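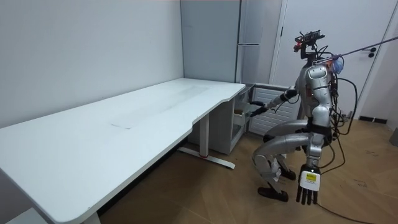 27. Mai 2022

Seit März lerne ich Swahili. So, jetzt steht es hier, und jetzt kann ich auch nicht mehr heimlich damit aufhören, wie damals mit dem Akkordeon und dem Sauerteig (der Sauerteig hat immerhin zwei Winter überlebt, das Akkordeon drei Wochen).

Angefangen hat es in der Volkshochschule, in Raum 12, zwischen einem Aquarellkurs und »Steuererklärung leicht gemacht«. Ich hatte mich eigentlich für Italienisch eintragen wollen, aber Italienisch war voll, und im Heft stand gleich darunter: Swahili für Anfänger, Leitung Mercy Kimaro. Ich fand, das klingt gut, und habe die Kursnummer ins Formular getippt, bevor ich es mir anders überlegen konnte. Meine Schwester hat am Telefon erst mal lange geschwiegen und dann gefragt, ob ich denn verreisen will. Nein. Oder vielleicht doch, irgendwann. Muss man denn immer gleich irgendwohin wollen?

Mercy kommt aus Moshi, lebt seit 2 Jahrzehnten in Deutschland und hat die schöne Angewohnheit, die erste halbe Stunde kein einziges Wort Deutsch zu sprechen. Man sitzt da und versteht nichts, und dann versteht man plötzlich »chai«, weil das ja jeder kennt, und freut sich wie ein Kind. Zur Begrüßung fragt man auf Swahili übrigens nicht einmal, wie es geht, man fragt gleich mehrmals. Habari? Habari za nyumbani, also was gibt es Neues von zu Hause? Habari za kazi, und von der Arbeit? Die Antwort ist erst mal immer »nzuri«, gut. Auch wenn es gar nicht gut ist. Sorgen kommen, wenn überhaupt, ein paar Sätze später, und das finde ich sehr angenehm. Ich habe versucht, das bei uns im Büro einzuführen, auf Deutsch, aber nach der dritten Nachfrage hat mich der Kollege gefragt, ob ich etwas von ihm will.

Und dann kamen die Nominalklassen. Ich hatte gedacht, mit Deutsch als Muttersprache kann mich kein Genus mehr erschrecken, wir haben ja selber drei davon und die sind auch nicht gerade logisch (das Mädchen, bitte sehr). Im Swahili gibt es deutlich mehr, und die Klasse sitzt vorne am Wort: mtoto ist das Kind, watoto sind die Kinder. Kitabu ist das Buch, vitabu sind die Bücher. Das Wunderbare daran ist, dass sich alles andere anpasst, das Adjektiv, das Verb, alles will mitmachen. Kitabu kizuri, vitabu vizuri. Es klingt wie ein Abzählreim! Ich laufe seit Wochen durch die Wohnung und murmele kizuri, vizuri, mzuri, wazuri, und der Nachbar unter mir hält mich vermutlich für komplett übergeschnappt.

Mein Lieblingswort ist bislang »pole«. Das sagt man, wenn jemandem etwas Unangenehmes passiert ist, wenn er sich den Fuß gestoßen hat, krank war oder auch nur einen anstrengenden Tag hatte. Es heißt nicht, dass man schuld ist, man fühlt bloß kurz mit. Im Deutschen haben wir dafür »Das tut mir leid«, und dann antwortet der andere prompt: »Du kannst doch nichts dafür.« Pole ist da viel praktischer. Und »pole pole« heißt wiederum langsam, langsam, und das sagt Mercy zu mir ungefähr in jeder Stunde.

Wie ich lerne? Ziemlich unordentlich. Ich hatte mir am Anfang ein Karteikastensystem gebaut, mit Farben für die Klassen, rot für m/wa, gelb für ki/vi und so weiter, und dann war das Gelb alle und ich habe mit Orange weitergemacht, und jetzt weiß ich bei Orange nicht mehr, ob es gelb oder rot sein sollte. Inzwischen schreibe ich die Wörter einfach in ein Heft, jeden Abend ein paar, und streiche durch, was sitzt. Auf Seite 34 steht zum Beispiel seit ewigen Zeiten »kusahau«, und das heißt vergessen. Ich vergesse es jedes Mal.

Mit Bakari Shemweta schreibe ich mir außerdem E-Mails, das hat Mercy vermittelt. Er lernt Deutsch und wohnt in Tanga, und wir machen es so, dass jeder in der Sprache des anderen schreibt und der andere verbessert. Seine Mails sind leider viel besser als meine. Er hat mir neulich einen Absatz über den Unterschied zwischen »doch« und »schon« geschickt, mit der Bitte um Bestätigung, und ich saß einen ganzen Abend davor – ich konnte ihm nicht erklären, warum »Das wird schon« tröstlich ist und »Das wird doch« nach einem Vorwurf klingt. Dafür hat er mir erklärt, dass ich ihm geschrieben hatte, ich hätte gestern einen Löwen gekauft. Gestern heißt nämlich »jana«, heute heißt »leo«, und Löwe ist »simba«, und wie ich das alles in einen Satz bekommen habe, in dem es um einen Staubsauger gehen sollte, weiß ich selber nicht mehr.

Ach, und die Uhrzeit! Man zählt die Stunden ab Sonnenaufgang, sieben Uhr morgens ist also »saa moja«, ein Uhr. Ich habe das theoretisch sofort begriffen und praktisch überhaupt nicht. Bakari und ich waren einmal zum Telefonieren verabredet und ich habe glatt sechs Stunden danebengelegen. Er hat es sehr freundlich genommen. Pole, hat er geschrieben.

Im Kurs sind wir inzwischen nur noch zu fünft. Ein Ehepaar will auf Safari und braucht vor allem Tiere, ein Student hat große Pläne und nie die Hausaufgaben dabei, und dann gibt es noch eine ältere Dame, die früher Latein unterrichtet hat und die Klassen einfach so auswendig kann, alle, rauf und runter. Neben ihr sitze ich gern, man kann prima bei ihr abschreiben.

Der Fortsetzungskurs beginnt nach den Sommerferien, ich bin schon angemeldet. Bis dahin will ich das erste Kinderbuch durchhaben, das Mercy mir geliehen hat, es geht um einen Hasen, der alle anderen hereinlegt, und es hat 31 Seiten. Ich bin auf der vierten. Falls jemand von euch ein gutes Wörterbuch kennt, gern auch gebraucht, schreibt mir das bitte in die Kommentare, meins hört bei den Verben nämlich immer dann auf, wenn es spannend wird. Asante sana und bis bald!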